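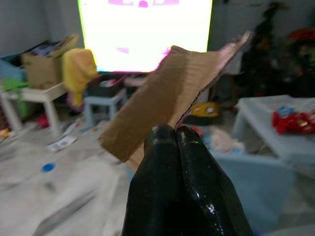 能源与公共政策课程 第六组 项目报告(四月提交稿)
分享 226 评论 5

Jenaldale 分时电价试点:节省下来的钱去了哪里

Stustora 去年在 Jenaldale 推行居民分时电价试点,宣传册上写的是“让每个家庭都用得更聪明”。我们组选这个题目的时候,多数人是相信这句话的,至少愿意相信。读完公司的试点总结,再把问卷收回来之后,这种信心少了很多。

先交代试点怎么做。参加的家庭一共367户,分布在 Ruddock 片区和河对岸的 Ernell 片区。原来的单一电价换成高峰、平段、低谷三档,高峰集中在傍晚,低谷在深夜到清晨。住户自愿报名,报名后由公司更换电表,头一个季度如果新账单比旧算法高,差额由公司退回。退差额这一条在宣传册里字号很大,而它只管一个季度,这句话字号很小。

公司总结的结论有两句:参加者的高峰用电明显下降;多数家庭账单减少。两句话都附了柱状图,纵轴都没有从零开始。我们给客服邮箱写信,想要分户的匿名数据,得到的答复是数据涉及隐私,只能提供片区汇总。汇总表倒是给得很快,按月列出三档电量,没有户型,没有取暖方式,也没有退出试点的户数。所以下面的分析有一大半建立在问卷上,问卷的毛病我们后面会说。

一、谁报了名

自愿报名是整个试点里我们最不放心的地方。一个白天有人在家、家里有储热式热水器的家庭,什么都不用改就能从新电价里得到好处。一个傍晚下班才开始做饭、洗衣服、给孩子洗澡的家庭,看一眼价目表就知道不划算,自然不会报名。试点结束后说“参加者的账单下降了”,和说“来参加长跑的人体力不错”差不多。

问卷发给了全部参加家庭,收回有效问卷226份。里面有储热式热水器或者蓄热电暖的占了很大一块,Ernell 尤其集中,那边的老房子当年统一装过蓄热设备。Ruddock 以新公寓为主,用的是集中供暖,能挪到夜里的用电本来就少。公司的总结把两个片区合在一起算平均,我们认为这样做没有道理,却很方便。

拆开看,汇总表里 Ruddock 的高峰用电只在头两个月有下降,之后慢慢回到原来的水平。Ernell 的下降一直保持着,可是那里很多人在问卷里写,定时器在试点之前就设在夜里了。换句话说,有一部分所谓的“转移”早就发生过,新电价只是给它补发了奖励。给这些家庭奖励也许是公平的,但不能拿来证明电价改变了行为。

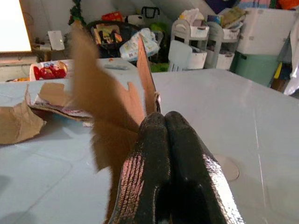
更麻烦的是没有对照组。公司拿参加者今年的用电和他们自己去年的用电比,而去年冬天明显更冷,这一点当地人都记得。我们试着用公开的气温记录做了简单修正,修正之后高峰用电的降幅缩小到原来的一半左右。这个修正很粗糙,只考虑了日平均气温,没有考虑风和日照,也分不开取暖和其他用电。我们不主张谁引用这个结果,只想说明同一张表换一种算法,故事就会很不一样。

二、账单减少了多少,是谁的

问卷里请住户估计每月节省的金额。回答差别很大,有人写“够买两杯咖啡”,有人写“没看出来”,也有人写账单涨了。涨了的人里,租房的和有小孩的偏多。样本太小,不敢下结论,可是方向和我们事先担心的一致:能不能省钱,主要看家里有什么设备、谁在家,和是不是“聪明”关系不大。

有一道开放题问“试点期间您改变了哪些习惯”。写得最多的是洗衣机和洗碗机改到夜里开。公寓住户接着就写到噪音,有一位写楼上的洗衣机在深夜脱水,自己去敲了门。公司的总结没有提噪音,我们猜测他们没有问。还有一位写把晚饭提早了一个小时,坚持了两周,后来全家一致决定多付点钱。

至于电网这一边,公司说削减高峰可以推迟 Ruddock 变电设备的扩容,长期看所有人都受益。这个说法在理论上成立,课上也讲过。问题在于扩容推迟几年、省下多少投资、这笔钱通过什么办法回到居民电价里,总结里一个字也没有。我们在信里问了,回信说“将在后续阶段评估”。在看到评估之前,我们把这一项记作未知,不记作收益。
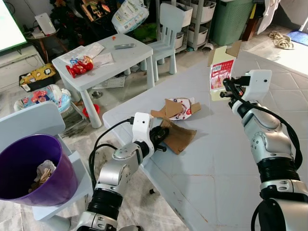 图3 折叠桌上方的两只机械臂,其中一只夹着棕色硬纸板。

三、低谷之后的新高峰

汇总表里还有一处公司没有解释的地方。低谷电价开始的那个时刻,用电量有一个很陡的上升,Ernell 的汇总曲线在那里几乎是竖着的。原因不难想:定时器都设在同一个整点。就目前这个规模,电网吃得消。如果像公司设想的那样推广到整个 Jenaldale,等于把傍晚的山搬到了半夜,而且坡更陡。错开启动时间在技术上很容易,别处也有做法可以参考,可试点方案里没有安排,问卷中也没有一户提到公司建议过。

四、我们自己的问题

批评别人的数据,也得说自己的。问卷没有回来的那些家庭是什么情况,我们不知道,可能是不满意懒得写,也可能是满意懒得写。节省金额靠回忆,没有要求上传账单,原因是第一版问卷要求上传时几乎没人愿意填完。问题的措辞改过一次,改之前收到的少量答卷和后来的放在一起用了,严格说不应该这样。另外,组里有两位同学家里就在 Ruddock,其中一家参加了试点,讨论的时候难免会拿自家账单说事。

访谈只做了5户,原计划更多,期中之后时间不够。这几户都是问卷里主动留了电话的人,话比一般人多,意见也比一般人大。报告里凡是来自访谈的内容,我们没有拿来支撑任何比例。

五、看法

现有材料不足以支持把分时电价定为 Jenaldale 居民的默认电价。继续自愿参加,我们没有意见,前提是退差额的保护至少覆盖一整个采暖季,到期前单独发通知。下一轮试点应当留出对照组,两个片区分开公布,退出的户数也要公布。低谷的起始时间应当按片区错开。

组内对是否应该取消傍晚的高峰档没有达成一致。有人认为没有高峰价就没有信号,有人认为信号发给了没法调整的人,和罚款没有区别。两种意见都写在这里,投票结果很接近,不列了。

公司在报告定稿前又寄来一份更新的汇总表,多了一个月的数据,格式和之前的对不上,Ernell 有一列的单位也换了。来不及重算,放在附录里,正文没有使用。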